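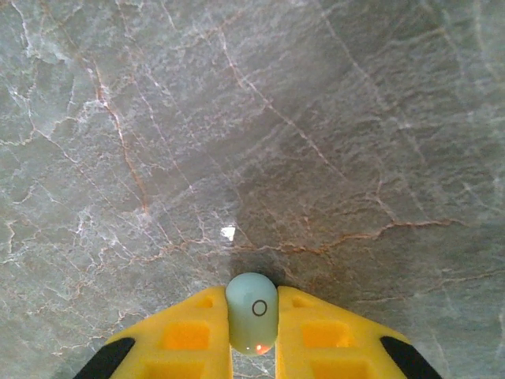 Poketti Small Objects, wrist view

Poketti is a set of teleoperated pick and place episodes for training imitation policies on small, smooth objects. Each episode is one attempt by one operator. It was put together by Mirta Barrientos for the Valdebenito grasping work, and it replaces the Akon trial set, which should not be mixed in – the gripper opening was logged on a different scale.

Contents

The release has 1901 episodes. Of these, 1632 are marked usable and the rest are kept in a separate folder called rejected. Episodes use 16 objects. Most of them are rounded and have no flat side to hold.

Each episode folder holds:

wrist video from the camera at the gripper
joint positions and gripper opening, one row per video frame
a text file with the instruction given to the operator
a label: success, fail or unclear

How it was collected

The operator drove the arm by hand controller. Objects were placed by a second person, who changed the position and heading before every attempt. In the wrist view the two yellow fingers come in from the bottom of the picture and close toward the center, with the object between them. We did not crop them out. A policy trained on cropped video would miss the gap between finger and object, and that gap matters a lot for the capsule-shaped ones.

Episodes on the gray marble-look surface are tagged stone. The veins are busy and the polish gives bright glints, so expect trouble if you use a color threshold to find objects. Pale objects also pick up shadow from the gripper. Please keep some stone episodes in your validation split.

Labels

Success means the object was lifted and set down inside the target area. Unclear is used when the labeler could not decide from the wrist video alone.

Known problems

Gripper opening lags the video slightly in episodes numbered below 1000. There is a script for this in tools, named after our loader, Gritotitz. Run it once only – a second run shifts the rows again.

No force readings were recorded.

Changes

June: moved unclear episodes out of the default training list.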